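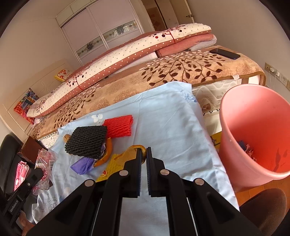

Clearing up, bedroom set

Our hand-held gripper recordings for the Pikholm project are made in ordinary homes. The bedroom set covers small waste: peel, wrappers, foam fruit nets and scraps, picked up and put in a bin. The target is 500 recordings for this room and 1000 for the whole task. Savita Bhatt and Jihad Najjar planned the set, and Malte Wiegand checks the files as they come in.

Notes to the gallery

Orange peel at the fingertips, with a yellow foam net under part of it. Peel and net count as two separate items, so each gets its own pick.

The black and red foam nets lie side by side on the blue cloth. Nets are soft and change shape when gripped, and we ask for them to be taken from a different point each time.

A purple wrapper sticks out from beneath the black net. Overlapping items are left as they are at the start of a recording. Please don't spread them out.

The pink bin stands on the floor beside the cloth. It may be moved between recordings but must stay put during one.

Recordings are named by room, person and number. If the fingers close on nothing, carry on and try again, and keep the file. Pushpa Vishwakarma marks the missed picks afterwards.

The kitchen set follows in September.

Page updated 18th March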